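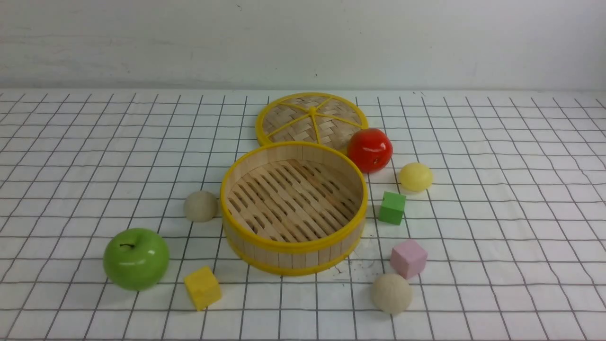
Pourquoi les grands doivent-ils demander leurs vacances ?

Rubrique « Le travail des parents », pour les 8-11 ans

Tu as sûrement déjà entendu une phrase comme celle-ci, un soir, pendant que l'on débarrassait la table : « J'ai posé mes congés ! » Posé ? Mais posé où ? Sur l'étagère, à côté du bol de fruits ? Et pourquoi les posent-ils, d'ailleurs, alors que toi, tes vacances, elles arrivent toutes seules, marquées sur le calendrier de l'école, sans que tu aies rien à demander à personne ?

C'est une très bonne question, et elle mérite qu'on prenne un peu de temps pour y répondre. Installe-toi bien, va te chercher un verre d'eau si tu veux, et on y va tranquillement.

D'abord, c'est quoi, un congé ?

Un congé, c'est un jour où une personne qui a un travail n'y va pas, avec l'accord de son employeur. L'employeur, c'est l'entreprise, la mairie, l'hôpital, le magasin, bref celui qui donne le travail et qui verse le salaire. Quand on dit « congés payés », cela veut dire que le salaire continue d'arriver pendant ces jours-là. La personne peut faire une cabane avec ses enfants, repeindre la cuisine, dormir jusqu'à dix heures ou ne rien faire du tout (c'est très bien aussi, de ne rien faire du tout), et elle est payée quand même.

Cela te semble peut-être normal, mais ça ne l'a pas toujours été ! Il y a longtemps, beaucoup d'ouvriers et d'ouvrières ne touchaient rien les jours où ils ne travaillaient pas. Prendre une semaine de repos, c'était perdre une semaine d'argent, et quand on avait une famille à nourrir, on y réfléchissait à deux fois. Il a fallu des discussions, des grèves, des lois, et beaucoup de patience pour que le repos payé devienne un droit dans de nombreux pays. Si tes arrière-arrière-grands-parents travaillaient à l'usine, ils ont peut-être connu les premières vacances de leur vie alors qu'ils étaient déjà adultes. Imagine un peu voir la mer pour la première fois à trente-cinq ans, avec ses propres enfants qui courent devant !

Le compteur de jours

Les congés fonctionnent un peu comme une tirelire. Au fil des mois, la personne travaille, et petit à petit des jours tombent dedans. Quand elle part se reposer, elle en retire. Le nombre de jours qu'on peut mettre dans la tirelire dépend du pays, parce que chaque pays a ses lois, et parfois aussi de l'entreprise, qui peut en donner davantage que ce que la loi demande.

Pour mieux comprendre, on va se promener dans une entreprise qui s'appelle Clollura. Elle se trouve à Landholm et elle fabrique des parapluies, des grands, des petits, et même des parapluies de poussette. En tout, 207 personnes y travaillent. Certaines cousent la toile, d'autres montent les baleines (ce sont les tiges qui tiennent le parapluie ouvert, rien à voir avec l'animal, c'est dommage), d'autres répondent au téléphone, d'autres encore conduisent les camions jusqu'au dépôt de Stokau, d'où les parapluies partent vers les magasins.

Chez Clollura, chaque personne qui travaille toute l'année à temps plein a 20 jours de congés. Attention, on ne compte que les jours où elle aurait dû travailler. Pour une semaine entière à la maison, on retire donc cinq jours de la tirelire, et le week-end ne coûte rien, puisque de toute façon c'était le week-end. Fais le calcul avec tes doigts si tu veux : cela donne quatre semaines. Quatre semaines, c'est bien moins que les vacances scolaires, et voilà pourquoi tu vas parfois chez tes grands-parents, au centre de loisirs ou en colonie pendant que tes parents sont au travail. Ils aimeraient sans doute bien rester avec toi tout l'été, mais la tirelire serait vide dès le milieu de l'été !

Et si tout le monde partait en même temps ?

Nous arrivons au cœur de l'affaire. Dans ton école, les élèves et les maîtresses partent ensemble, on ferme le portail, et voilà. Dans beaucoup d'endroits, ce serait impossible. Tu vois un hôpital avec un petit mot sur la porte : « De retour dans deux semaines, merci de ne pas tomber malade » ? Ou une boulangerie où il n'y aurait plus que la personne qui tient la caisse, toute seule devant des étagères sans pain ?

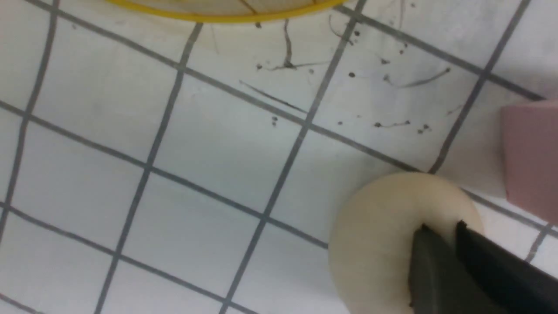
Il faut donc s'organiser. À l'atelier de couture de Clollura, il y a 40 personnes. Au mois d'août, presque toutes voudraient partir, parce que les enfants n'ont pas école et qu'il fait beau. Mais c'est justement à ce moment-là que les magasins commandent leurs parapluies pour l'automne. Si l'atelier se vidait, les camions rouleraient à vide jusqu'à Stokau et, en octobre, on se retrouverait avec des clients tout mouillés et pas très contents.

Alors chacun dit à l'avance quand il voudrait partir. C'est cela, « poser » ses congés : on pose sa demande, comme on poserait sa carte sur la table au milieu d'un jeu. Ensuite, quelqu'un regarde toutes les cartes et vérifie que le jeu peut continuer.

Qui regarde les demandes ?

Il y a d'abord le ou la responsable de l'équipe. C'est la personne qui connaît le mieux le travail à faire. Elle sait qu'il faut toujours quelqu'un pour la grande machine à découper, et que si les deux personnes qui savent s'en servir demandent la même semaine, il va falloir en parler.

Il y a ensuite le service des ressources humaines. C'est un drôle de nom, on est bien d'accord. Il s'agit tout simplement de gens qui s'occupent des gens. Ils suivent les contrats, les salaires, les formations, les arrivées et les départs, et aussi les fameuses tirelires de jours. Chez Clollura, ils utilisent pour cela un logiciel qui s'appelle Fang. On entre ses dates, on clique, et la demande part chez le responsable. Quand elle est acceptée, les cases du calendrier deviennent vertes. Si elle est refusée, il doit y avoir une explication, et on cherche d'autres dates.

Avant Fang, tout se faisait sur des feuilles de papier que l'on glissait dans une boîte près de la cantine. Il y en avait toujours une qui se coinçait au fond, et la pauvre personne qui l'avait écrite attendait sa réponse pendant des semaines !

Comment choisir de façon juste ?

Imagine que vous soyez trois à vouloir la balançoire pendant la même récréation. On peut donner la place à celui qui est arrivé le premier. On peut tirer au sort. On peut aussi se souvenir de qui en a profité hier et laisser le tour aux autres. Dans les entreprises, c'est à peu près pareil, sauf que les règles sont écrites quelque part, pour que tout le monde puisse les lire.

Voici celles de l'atelier de Clollura. Les parents qui ont des enfants à l'école passent en priorité pendant les vacances scolaires. Une personne qui a eu les deux premières semaines d'août l'année dernière laisse la place cette année, si quelqu'un d'autre les veut. Et les demandes pour l'été doivent arriver avant la fin du mois de mars, pour que chacun ait le temps de réserver un train ou une location.

Est-ce que ces règles rendent tout le monde heureux ? Non, pas toujours. Quelqu'un qui n'a pas d'enfant peut avoir très envie de partir en août, lui aussi, pour retrouver ses amis ou aller à un mariage. Alors on discute, on échange une semaine contre une autre, on s'arrange. L'été dernier, sur les 40 couturières et couturiers, quelques-uns ont préféré partir en juin, quand les plages sont calmes et les campings moins chers, et ils étaient ravis de leur choix.

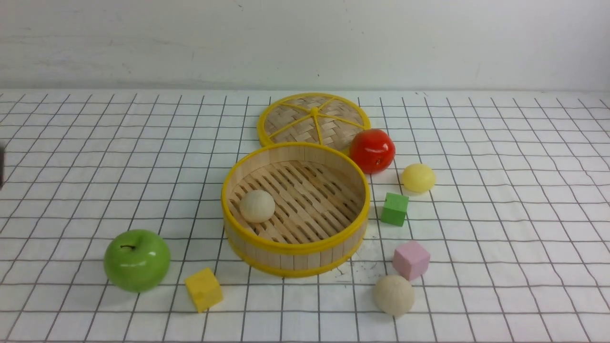
Et quand on est malade ?

Ah, ça, c'est différent ! Quand un adulte a une grosse grippe, il ne prend pas un congé, il est « en arrêt maladie ». Un médecin l'examine et écrit sur un papier combien de jours il doit se reposer. On ne peut évidemment pas demander en mars une grippe pour novembre, alors il n'y a rien à poser à l'avance. Il faut simplement prévenir son employeur le plus vite possible, un peu comme tes parents téléphonent à l'école quand tu as de la fièvre.

Il existe encore d'autres sortes d'absences. Il y a le congé de maternité et le congé de paternité, pour accueillir un bébé. Il y a quelques jours que l'on peut prendre quand on se marie, ou quand une personne de la famille meurt. Et dans certains endroits, on peut même s'arrêter plusieurs mois pour faire un long voyage ou apprendre un nouveau métier, mais cette fois, le plus souvent, le salaire s'arrête aussi.

Est-ce qu'on peut garder tous ses jours pour plus tard ?

Certains adultes aimeraient bien faire l'écureuil et tout garder dans la tirelire. En général, on ne peut pas, ou alors seulement un petit peu. Les congés servent à se reposer, et un corps fatigué ne peut pas attendre trois ans. Les gens qui ne s'arrêtent jamais se trompent plus souvent, s'énervent plus vite, et finissent quelquefois par tomber malades. C'est pour cela que, chez Clollura, les ressources humaines envoient un petit message à l'automne à ceux qui ont encore beaucoup de jours : « Pensez à vous reposer ! »

Les petits mots à retenir

Congé : jour sans travail, accordé par l'employeur.
Poser ses congés : demander les dates auxquelles on voudrait partir.
Employeur : l'entreprise ou l'organisme qui donne le travail et paie le salaire.
Solde : le nombre de jours qui restent dans la tirelire.
Ressources humaines : le service qui s'occupe des personnes dans une entreprise.

À toi de jouer

Prends une grande feuille et dessine le calendrier du mois d'août. Demande à chaque personne de ta famille, ou à quelques copains, de choisir une semaine de vacances, en secret, sur un bout de papier. La règle est simple : il doit toujours rester au moins deux personnes pour garder la boutique (à toi d'inventer laquelle, une fabrique de glaces, un zoo, un bateau pirate). Ouvrez ensuite les papiers tous ensemble et essayez de remplir le calendrier. Si deux personnes veulent la même semaine et que ça coince, inventez une règle et écrivez-la au dos de la feuille avant de continuer.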